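Thursday, gone eleven at night

In late, train from Kistthorpe cancelled, so did the whole stacking session from the kitchen with the laptop on the bread bin. Writing this before I forget what I changed.

Main thing was the release. The policy keeps letting go too early on the nested cups, so all morning I'd been blaming the network. Shoaib said look at the controller first. I didn't want to look at the controller. Looked at the controller. The finger targets go through a low-pass filter I put in back in April and forgot, and the wrist targets don't. So fingers and wrist are never quite on the same page, and the lag is 25 ms, which is plenty when you're lowering one cup into another.

Pulled the filter out, reran with the fixed seed, stepped through by hand. 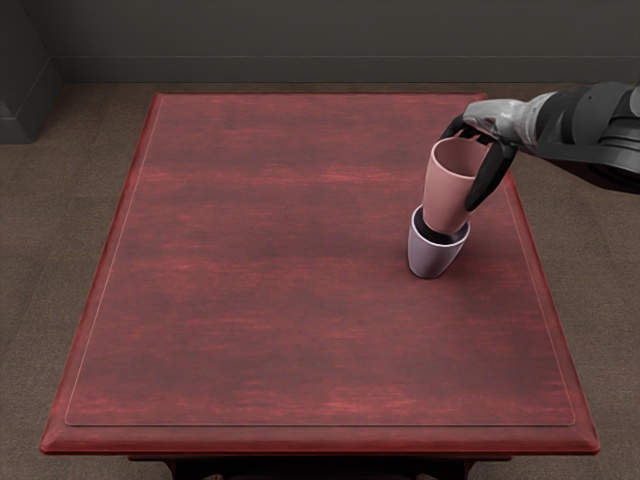 Pink into lavender, paused on the way down.

Now the fingers chatter. Of course they do, that's why the filter was there. Put it back but on everything, wrist as well, same cutoff. Less chatter. Slower. Remzi will moan about slower.

Then contact. Had the friction on the cups at whatever Lowri left it at and never asked. Messaged her, she said it was a guess, she'd meant to come back to it. Fine. Swept it overnight-style on the Jeveck box, 221 rollouts before somebody else's job bumped mine off the queue (Noman, I think, no name on it). Not enough to say anything. Requeued 1000 for tonight with the seeds logged properly this time, becuase last week's run is useless without them and I don't want to have that converstion with Kausar again.
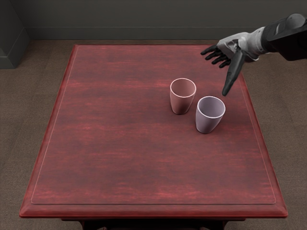

Other job was the grasp planner. It picks its approach direction from the cup's centre and takes no notice of the neighbour, so with two cups close together half the candidates go straight through the other one and get thrown out by the collision check. Wasteful. Tried scoring them by clearance first and only checking the top 11. Planning feels quicker, haven't timed it. Must time it.

Also the thumb offset in the config is in degrees and the loader wants radians. How has that ever run. Left a note in the file, didn't fix it, too tired to be trusted with it.

Tomorrow: read the sweep, ask Remzi about the filter, write the unit test for the loader, eat something that isn't toast. Call with the Collach lot moved to the afternoon, need a plot for them by then. Bed.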